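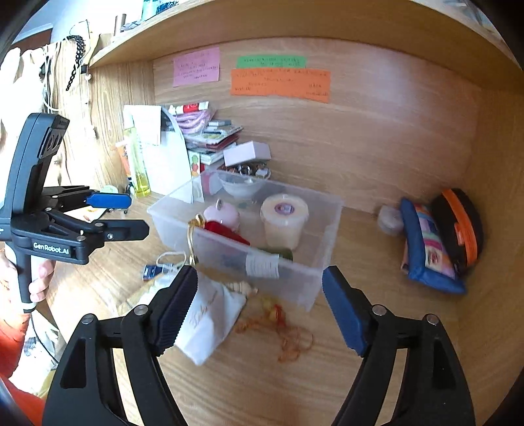
Figure 4. Two hand-held grippers at a desk, ready to compare side by side.

Kurnero Starter Guide for Hand-Held Gripper Recording
Section 2: Planning Your Purchase and Your Budget
Updated March, by the Kurnero documentation desk

Search this guide
Enter keyword Go

Welcome back! If you have read Section 1, you already know what the grippers do and how they feel in the hand, so now we get to the part most people would happily skip, the shopping list. Please do take an evening over it. A little time with a pencil now can save you a second round of ordering later, and second rounds have a way of arriving with their own shipping charges.

2.1 Decide how many grippers you need

1. Write down the jobs you want to record. Plain words are fine: packing a pouch, sorting thread, putting cards back on a shelf.

2. Mark each job as one-handed or two-handed. If you are unsure, try it at your own desk with one hand in your pocket. (You will feel silly, but you will have your answer in a minute or so.)

3. If even one job on the list needs two hands, plan for a pair. Two grippers bought together can be checked and set up in the same sitting, and your people can practice with both from the first morning.

4. For a team working at several desks, count the desks that will be busy at the same time and leave the others out. A site with 10 desks where only 4 are ever in use together needs 4 sets, plus whatever spares you settle on in 2.3.

Note: Mixed makes can share a desk quite happily, but their finger pads and screws may not be interchangeable. Ask each supplier before you assume one box of spares will cover everything.

2.2 Look at the place where you will work

You don't need a special room. A built-in desk with a shelf over it will do nicely, and so will a kitchen counter. What matters is how much reach the work calls for, and that is much easier to judge with the tool in your hand than from a drawing.

1. Sit or stand where the operator will be.

2. Hold a gripper and open the jaws fully. Move it slowly over the whole surface, including the back corners and the space under any shelf.

3. Note each spot where your wrist or the tool touches something. Low shelves and hanging cables are the usual ones.

4. Decide what stays. Everyday clutter is welcome if your jobs are meant to look like everyday life, so please don't go out and buy storage boxes just to tidy it all away!

Caution: Keep fingers, loose sleeves and jewelry away from the pivots while the jaws are closing.

Caution: Move open drinks and anything breakable well out of reach before a first trial.

2.3 Set aside money for spares

Finger pads are the part that touches everything, and they are the part to budget for first. The team at our Bovthorpe workshop orders 2 sets of pads for every gripper at the start of a project and then reorders once the first set is on. You may need fewer if your objects are soft, and more if you handle metal rings, shells or anything with an edge.

Add a line for small tools and replacement screws, and another for storage. A lidded case for each gripper is money well spent.

2.4 Ask for a trial before you order

1. Contact your supplier (in our case that is Kerekes for the northern routes and Tustamance for everyone else) and ask for the 28-day trial form.

2. Use the trial on your hardest job, and leave the easy ones for later.

3. Let everyone who will use the tool have a turn. Hands differ a great deal, and a handle that suits one person can tire another before lunch.

4. Write down any complaints the same day and send them along with your order, so the supplier can suggest a different pad or grip.

Note: Keep the original packing until the trial is over. Returns without it are charged for a new carton.

Once your list is settled, carry on to Section 3, Unpacking and First Checks.

This site uses cookies to remember your place in the guide. Accept Manage settings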